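Brallthorpe Automation
Products > Bench Systems > Zukmont Two-Arm Bench

Zukmont Two-Arm Bench
Item no. 2453
Page revised 15 November 2020

The Zukmont is a table-mounted handling system with two robotic arms, supplied for trials of light household and shop-floor work. Typical assignments include stocking a small shelf, clearing a table, sorting containers and setting out parts for an assembler. It is offered to laboratories, training centers and manufacturers that wish to find out which of their routine chores can be handed to a machine at the present state of the art.

Brallthorpe receives many inquiries on that last point, and the company prefers to answer it before an order is placed. Arms of this class can pick up rigid objects of regular shape and put them down again in a chosen place. They do so more slowly than a person. Cans, jars, boxes and blocks are suitable. Cloth, bags, wet dishes and anything that must be folded or poured remain difficult, and the Zukmont is not sold for unattended work with them.

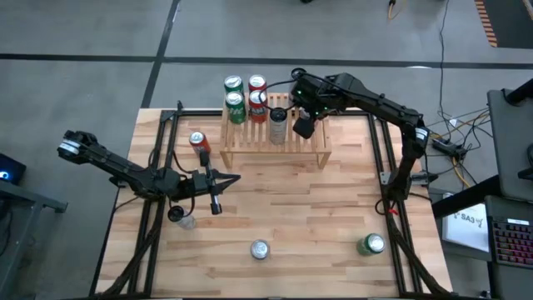
Zukmont bench with beverage cans and slatted rack. The right arm holds a silver can by its top.

Shelf stocking is the exercise most customers begin with. The motion itself is simple, but each can must be set upright and close to its neighbor without disturbing it, and a grip taken slightly off center will tilt the load. Customers are advised to practice first with empty cans -- full ones are less forgiving of a poor grip -- and to add a second product only when placement of the first is dependable.

Construction

The arms are attached to a black aluminum extrusion frame enclosing a light wooden tabletop. Each arm ends in a black gripper. Arm bases are clamped and may be moved along the frame when the layout of the work changes. Replacement gripper fingers are ordered under the Prakico parts line.

Specifications

Arms: 2
Rated load, each arm: 595 g
Supply: standard wall outlet
Warm-up before use: 30 minutes
Control: customer's own computer

Software

The Sultana control package is included. It records motions demonstrated by an operator and replays them, with adjustment for small changes in object position. Larger changes, such as a different rack or a new can size, call for fresh demonstrations.

Safety and supervision

An operator must be present whenever the arms are powered. Persons should keep their hands outside the frame during motion. The system is not approved for private homes or for areas open to the public.

Ordering

Prices are quoted on request. Please state the objects to be handled, their weight and the size of the shelf or rack. Samples may be sent to Brallthorpe for a handling trial before purchase.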